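Work diary, June

In by 7:40. The overnight batch on the kitchen set had finished: 2,000 runs asked for, 1,908 written to disk. I spent the first hour on the missing ones. Most were the simulator timing out while it placed objects, which we knew about. The rest stopped during saving and left empty folders. I deleted those and restarted the writer with a longer wait.

Igor Stępień wants the Jastlow set closed by the end of the month. That is the one with the sink, the brick wall and the produce on the marble counter. Each run starts from a new layout and the arm gets one instruction. He asked for more cases where something is in the sink, as the policy trained on the last set was weak there. It would reach for the counter whatever the instruction said.

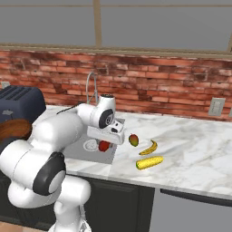 I changed the placement rules before lunch so that the sink gets an object more often, and so that the plate can share it with a piece of fruit. The first test batch was 600 runs. I went through a sample by hand at double speed with the instruction printed beside each one. Apple instructions looked fine. Mango instructions were less good. When the mango is on its side the planner picks a grasp across the long way and the fingers won't open that far. I have asked for the short axis to be tried first.

Bronisława Wysocka came by at 2 with her notes on the labels. She found 4 wordings for the same task in the Neves file: "take out of the sink," "remove from sink," "get from the basin" and "lift out." She thinks we should keep all of them and record a task number separately, so the wording can vary without splitting the counts. I agree. It means running the label script again on everything since spring, which will take most of an evening. I set it going on the Flitley machine, where it won't slow down rendering.

Afternoon was start positions. The arm had been starting from nearly the same pose every time, and a model can learn to lean on that. I widened the range for the wrist and left the base alone. A few of the new starts put the hand too near the faucet, so I added a clearance check and threw those out.

I also saved some stills of the sink layouts to the notes folder for Igor, with the seed numbers, so he can rerun any he doesn't like.
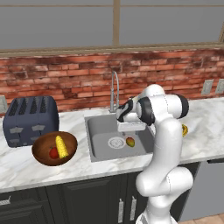
For tomorrow

Check that the label script finished and compare task counts with the old file.
Rerun the mango cases with the short axis grasp.
Ask Bronisława if "basin" stays in the word list.
Send Igor the new totals. Nuketti needs them too, before the storage request goes in.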